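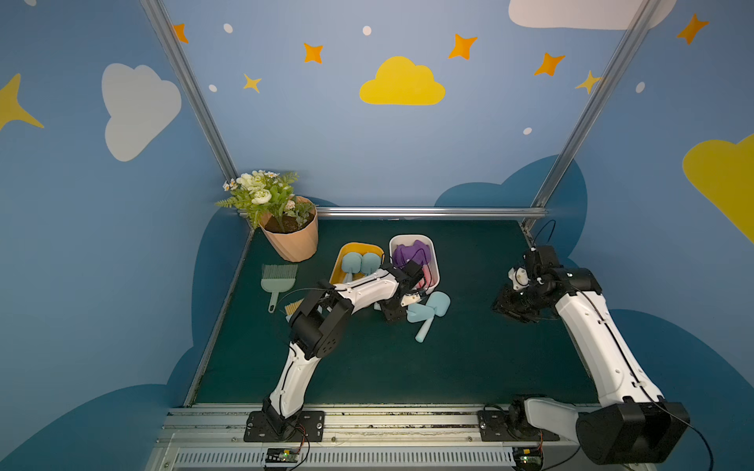
Nhi Chu
Owner and gear tester, Phí Sound Supply

Milier Flornodus portable singing PA
Item no. 3463
$415 with mains lead and shoulder strap
In stock, ships from the store

OK, so I have wanted to carry this one for ages and I'm so happy it's finally on the shelf! If you sing in a choir, call a barn dance, run a cabaret night in the back of a bar or do backing-track gigs at people's weddings, you probably know the problem. The big speakers sound lovely and weigh as much as a fridge. The little ones fit in a tote bag and make everybody sound like they're ordering fries at a drive-through. The Flornodus sits in between, and I've been dragging mine to every gig I've had since June.

It's a battery speaker with a small mixer built into the back. There are 3 inputs: two take a microphone or an instrument, and the last one is for your phone or laptop (headphone-type socket, or wireless if you prefer). Each input has its own volume knob and its own tone knob, and the two mic ones have reverb as well. I keep the reverb low for choir stuff and then crank it shamelessly when I do torch songs.

What I love most is how it treats voices. I sing alto, kind of a smoky alto if I'm being nice to myself, and a lot of small PAs turn me to mud. With this one you can hear the words at the back of the room. It does bass pretty well too, although if you're planning a whole night of disco for a packed hall you'll want a bigger box, and I'm happy to talk you through those on the phone.

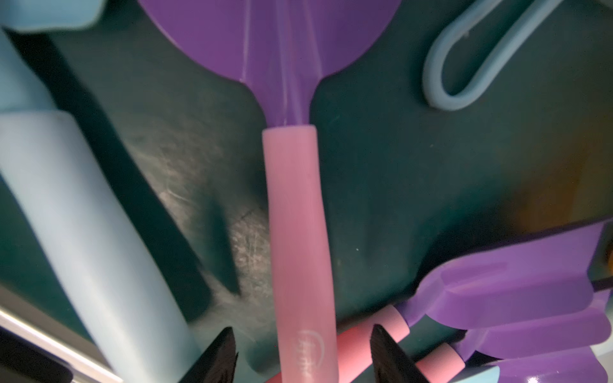 Battery life depends a lot on how loud you go. I get through two sets with a break and still have juice left for the pack-up playlist. Charging from flat is an overnight job, so plug it in when you get home and not the next afternoon (ask me how my last street party went). You can also run it straight from the wall while it charges, no problem there.

A few things I'd change. The power button is right next to the wireless button, and I have switched myself off in the middle of "Moon River." The strap is fine for getting from the car to the door, but I wouldn't hike with it. And there's no phantom power, which means your fancy condenser mic won't work with it unless the mic has its own battery. A regular stage mic is what it wants.

What comes in the box
Flornodus speaker
Mains lead
Shoulder strap
Short audio cable for a phone or laptop
Paper manual (the drawings are better than the words)

Microphones and stands are separate. It does have a pole socket underneath, and I'd really, really recommend getting it up off the floor, even onto a chair, so the sound goes over people's knees! The stand I use is the Lotier folding tripod, which packs down short enough to go in the trunk sideways.

Can you link them? Yep. Up to 2 of them can be paired, one for each side of the room, and you set that up by holding down the wireless button on both. Do it at home the first time. The manual has you do it in a strange order, and I'd start with the one your mic is plugged into.

Returns are the same as for everything else in the store: send it back clean and in its box and I'll refund you. If you're local you can come in and sing through it before you buy. Bring your own mic if you've got a favorite, and your own backing tracks, or you'll be stuck with my Dusty Springfield ones.

Page updated 25/02/2018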